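How to get a decent live recording of your band in a small room
6/28/17

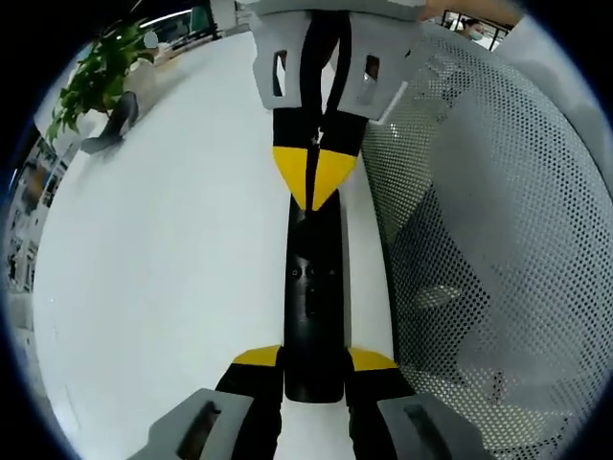

Chih-ming Chu wrote in to say that a phone on a stool at the back does the job, and that anything more is showing off. Fair enough if you only want to remember the set list. If you want something you can send to a venue, read on.

1. Ask the sound desk for a feed, then don't trust it. In a small place the desk mix is mostly vocals, as the drums and guitar amps are loud enough without help. We took one at Multbridge last October and it sounded like a man singing in a cupboard.

2. Put up a pair of room mics as well. Head height or a bit above, a third of the way back, away from the bar. I've read plenty of claims about exact angles. Move them until the drums stop swamping everything, and leave it there.

3. Set your levels during the loudest song in soundcheck, then turn down again. Every band plays harder once people are in.

4. Record 24-bit WAV if your recorder allows it. Our 87 minute set fitted on an old card with room to spare, so I don't see the case for MP3.

5. Clap once, loudly, near the stage before you start. You'll line up the two recordings by it later. The room mics will be slightly late – slide them forward until the claps meet.

6. Mix the room in first and add the desk feed until you can make out the words. Most people do it the other way round and then reach for reverb.

The Pultalell forum has 1,493 posts on mic choice. I got through 64 and went back to the pair I already had. Zixuan Mao mixed our Elmont set on them, and the bass is still too loud, but that was the bass player.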